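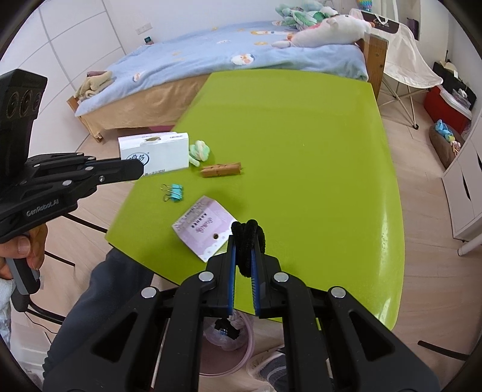 Griltano Docs > Perception > Set-up Guide > Session import and jaw tracking

We use cookies to remember your language and your place in the manual. Accept all / Only necessary

5. Importing a session and checking the jaw tracking

This section explains how to bring a two-gripper tabletop session into Griltano, align the two streams, and check that the software finds the jaws and the objects correctly. Please finish section 4 (Calibration files) first. If the calibration is missing, the import will start but the tracking stage will refuse to run.

The session used in this section is called Lindlow. It is a home recording on a green table, with small objects such as a binder clip, a clothespin-like piece and a fuzzy black loop held between the jaws. You can follow the steps with your own session also.

5.1 Import

1. Open the Sessions panel and choose Import folder.

2. Select the top folder of the session, the one which contains the subfolders for the left and the right gripper. Do not select the subfolders one by one.

3. In the field Profile, choose Cellarano. This profile is prepared for two hand-held grippers on a single table.

4. Press Check. The software counts the images in both streams and shows the result in the table below the button. For Lindlow you should see 2475 images in each stream.

5. If the two counts are the same, press Import. If they are different, read the note before you continue.

Note: A small difference in the counts is normal when one device was started later than the other. The alignment in 5.2 will remove the extra images. A difference of more than 598 images usually means that a part of the folder was not copied. In this case copy the folder again.

5.2 Align the streams

1. Go to Timeline and switch on Show both streams.

2. Find a moment when both grippers close. Place the marker on the first image where the jaws touch, once in each stream.

3. Press Align. The offset is written in the session file and you do not need to save it by hand.

4. Move the slider to the end of the session and compare again. If the streams have moved apart, choose Align with two markers and repeat step 2 near the end.

Caution: Do not change the image rate after the alignment. The offset is stored in images, not in seconds, and it will be wrong without any warning.

5.3 Set the jaw mask

The tracker must know which pixels belong to the gripper that carries the camera. This gripper stays near the bottom of the view and should never be reported as an object.

1. Open Masks and select the image where you want to draw. Image 642 is a good choice in Lindlow.

2. Draw the mask over the linkage arms and the jaws. Leave the blue pads outside of the mask – the opening estimate is computed from them.

3. Press Propagate. The mask now follows the arms when they open and close.

4. Look at an image with closed jaws. The two blue pads should be marked, and the opening value should be close to zero.

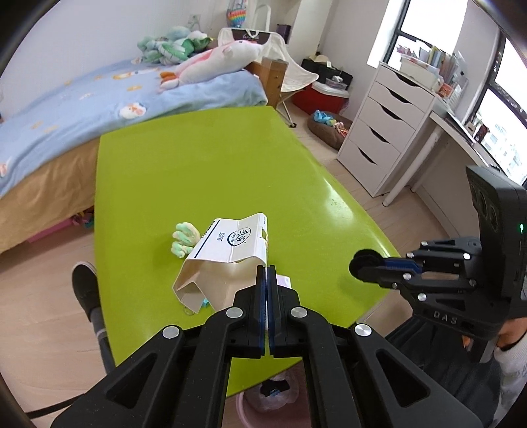
5. If the opening value jumps while the jaws stay closed, lower the value of Pad contrast by one step and propagate again. Four steps is the maximum. When this is not enough, the mask probably covers a part of the pads, so correct the drawing first.

Note: The second gripper can also enter the view. Give it the class Other tool and not the class Object. With the wrong class, the planner module Chu will try to make a grasp target from it.

5.4 Check the objects

1. Open Review and filter by Low confidence.

2. Confirm or correct each label. Objects that lie on their side, soft objects and crumpled packaging have the lowest confidence in most sessions.

3. Set the work area to the edge of the table. Toys on a bed, shoes and things on the floor are then ignored by the tracker.

4. If a bright reflection on the table is detected as an object, mark it with Ignore region. Do not delete it image by image.

5. Press Export to Chu when the list is empty.

Caution: The export replaces the previous export with the same name. If another person works on the same session, change the name before you press the button.

The default values of the Cellarano profile were last revised in August by Parvathi Sundaram. Profiles that you have saved before this revision keep their old values. To get the new ones, open the profile, choose Reset to default, and then repeat 5.3 from step 3.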